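Handbuch Vestow › Erste Schritte › Kapitel 2: Geschirr einräumen

Kapitel 2: Der erste Teller
Von Yung-ching Chiang, zuletzt überarbeitet am 26. September 2026

Wenn du Kapitel 1 hinter dir hast, ist der Arm festgeschraubt, der Not-Halt liegt in Griffweite und Vestow meldet unten links »bereit«. Falls da noch »suche Gerät« steht, bitte zurück zum Abschnitt Verkabelung, sonst ärgerst du dich gleich bei Schritt 4 (frag mich, woher ich das weiß).

Kurz zur Erwartung, weil mir ständig Leute schreiben, die sich den Arm als Küchenhilfe gekauft haben: Kann er schon den Abwasch wegräumen? Nein. Kann er einen Teller vom Tisch nehmen und in einen Abtropfständer stellen? Ja, an guten Tagen ziemlich oft sogar, und ich freue mich immer noch jedes Mal! Bei mir in Flaltarbridge waren es zuletzt 25 Versuche mit demselben Teller, und die meisten davon gingen gut. Die anderen endeten mit einem Teller, der auf dem Rand des Ständers lag, und einem Arm, der das für erledigt hielt.

Was du brauchst

- den Arm mit Greifer und Handgelenkkamera
- eine zweite Kamera auf einem festen Stativ, mit Blick auf die ganze Arbeitsfläche
- einen Abtropfständer mit Tellerhalter
- Kunststoffteller, am besten in mehreren Farben
- eine Rastermatte, matt, bitte keine glänzende
- etwas Kleinkram zum Stören, dazu gleich mehr

Achtung: Kein Porzellan und kein Glas, solange die Greifkraft nicht eingestellt ist. Auch danach würde ich noch eine Weile warten.

Arbeitsfläche vorbereiten

1. Matte auslegen und glattstreichen. Wellen machen der Höhenmessung mehr aus, als man glaubt. Die Matte muss unter dem Ständer durchgehen, also erst Matte, dann Ständer.

2. Ständer an die Rückseite der Fläche stellen und zweimal kräftig dagegenschubsen. Rutscht er, kommt Antirutschband darunter. Der Arm schubst nämlich auch, nur ohne Vorwarnung.

3. Einen Teller mit der Oberseite nach oben vor den Ständer legen. Er muss ganz auf der Matte aufliegen, auch am Rand.

4. Störteile verteilen. Damit meine ich Sachen, die mit der Aufgabe nichts zu tun haben und die der Arm in Ruhe lassen soll: Bauklötze, Kleberollen, ein Spielzeug. Auf einer leeren Fläche klappt fast alles, und man lernt nichts daraus. Eine echte Küche ist ja auch nie leer (meine jedenfalls nicht).

5. In Vestow auf »Vorschau Handgelenk« gehen und prüfen, ob der Teller erkennbar ist. Es reicht, wenn ein gutes Stück vom Rand im Bild liegt.

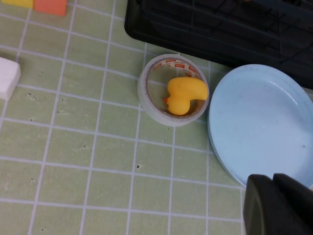

Vorschau Handgelenk: Ente in der Kleberolle, rechts daneben der hellblaue Teller.

Hinweis: Achte auf den Abstand zwischen Teller und Nachbarteil. Der Greifer fasst den Teller am Rand und braucht dort Platz für einen Finger. Wenn es eng ist, dreht sich der Arm ein Stück weiter und sucht eine andere Stelle. Das dauert, ist aber in Ordnung. Erst wenn er dreimal um den Teller herumgekurvt ist und immer noch zögert, würde ich den Kram etwas auseinanderschieben.

Greifkraft einstellen

6. Unter »Greifer« den Regler auf 40 stellen. Das ist der Wert, mit dem ich bei dünnen Kunststofftellern anfange. Wer von der alten Millow-Software kommt: Die Skala ist eine andere, eure gespeicherten Werte bitte nicht übernehmen!

7. »Probegriff« drücken. Der Arm hebt den Teller ein kleines Stück an, hält und legt ihn wieder ab. Dabei nicht helfen, auch wenn es in den Fingern juckt.

8. Kippt der Teller beim Anheben nach vorn weg, den Regler in kleinen Schritten erhöhen und den Probegriff wiederholen. Biegt er sich sichtbar durch, wieder runter damit.

Achtung: Während des Probegriffs die Hände vom Tisch lassen. Der Arm ist langsam, aber stur, und die Kollisionserkennung spricht erst an, wenn er schon irgendwo gegendrückt.

Zielplatz im Ständer festlegen 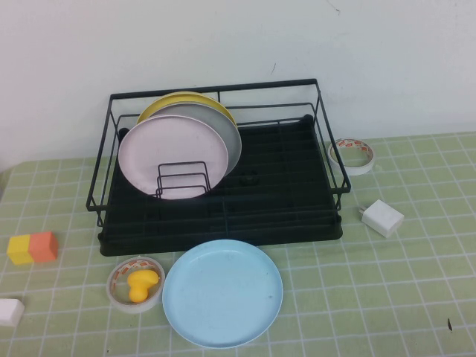 Der Zielplatz ist der Punkt, an dem die meisten scheitern, und ich gebe zu, dass mich die Sache anfangs fast einen ganzen Dezember gekostet hat. Für uns ist völlig klar, wo der nächste Teller hingehört: da, wo noch Platz ist. Vestow sieht zunächst bloß Stäbe, und Lücken gibt es in so einem Drahtgestell überall. Deshalb fülle ich den Ständer vorher teilweise. In meinem Aufbau stehen schon ein senfgelber, ein hellgrauer und ein blassrosa Teller hochkant in der linken Hälfte, der hellblaue liegt noch vorne auf der Matte, und rechts von den dreien ist Luft. So hat das Programm eine Reihe, an der es sich ausrichten kann, und für den Anfang reicht das völlig.

9. In der Ansicht »Tisch« die schon stehenden Teller nacheinander antippen. Sie bekommen einen Umriss. Fehlt einer, weil er weit hinten steckt und nur ein Streifen herausschaut, auf genau diesen Streifen tippen.

10. »Nächster freier Platz« wählen und den Vorschlag anschauen. Er darf keinen der Umrisse schneiden. Tut er das doch, mit dem Finger verschieben und bestätigen.

11. Die Neigung übernehmen lassen. Teller lehnen im Ständer nach hinten, und wenn der neue senkrecht ankommt, stößt er oben an oder kippt zurück. Das Häkchen heißt »Winkel vom Nachbarn« und sollte an sein.

12. »Ausführen« drücken. Beim ersten Mal unbedingt mit halber Geschwindigkeit.

Die letzten Zentimeter

Beim Einsetzen schaltet Vestow von der Tischkamera auf die Handgelenkkamera um. Von der Seite sieht man zwar gut, wo alles steht, aber kaum, wie viel Luft zwischen zwei Rändern ist. 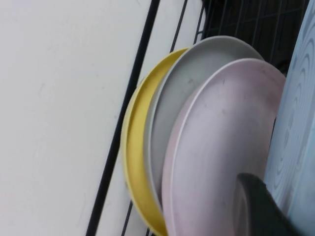 Wie gut das Umschalten gelingt, hängt stark vom Licht ab. Eine Lampe direkt über dem Ständer wirft Schatten von den Drähten auf die Teller, und dann hält das Programm den Schatten gern für einen Stab. Weiches Licht von der Seite ist viel angenehmer. Flecken auf den Tellern stören übrigens kaum, ihr müsst also nicht vorher polieren.

13. Zuschauen, bis der Greifer öffnet. Er sollte erst loslassen, wenn der Teller unten aufsitzt. Lässt er früher los, »Ablagehöhe« etwas verringern.

14. Den Rückzug beobachten. Nimmt der Finger den Nachbarteller mit, unter »Rückzug« die Richtung auf »nach oben« stellen.

Hinweis: Bleibt der Teller schief hängen, nicht einfach »Wiederholen« drücken. Der Arm glaubt, die Hand sei leer und der Teller liege noch auf der Matte, und greift ins Nichts. Erst »Szene neu einlesen«, dann weiter.

Wenn gar nichts hilft, nimm den Teller selbst in die Hand und stell ihn rein. Das meine ich ernst, denn Vestow kann bei »Vormachen« die Endlage übernehmen. Der Kollege Chang aus unserem Forum hat auf diese Weise 200 Ablagen gesammelt und schwört darauf. Ich mache es seltener, mir schlafen dabei die Arme ein.

Weiter mit Kapitel 3: Tassen (bitte erst, wenn die Teller sitzen).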